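Running the Gelport table at an open day

Set up 50 minutes before the doors open. Tape a line on the floor at Sullby, 2 paces back from the table, and keep the stop button on your side.
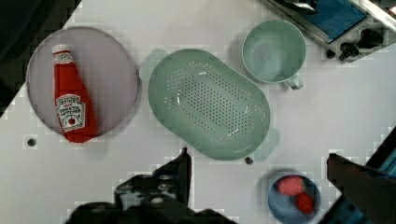 Visitors follow a run better with things from their own kitchens. Start with the ketchup bottle lying across the plate, then go on to the colander or the mug. Keep the speed at 280 until the first group leaves.

Reset between groups and note any dropped items on the Fotska sheet.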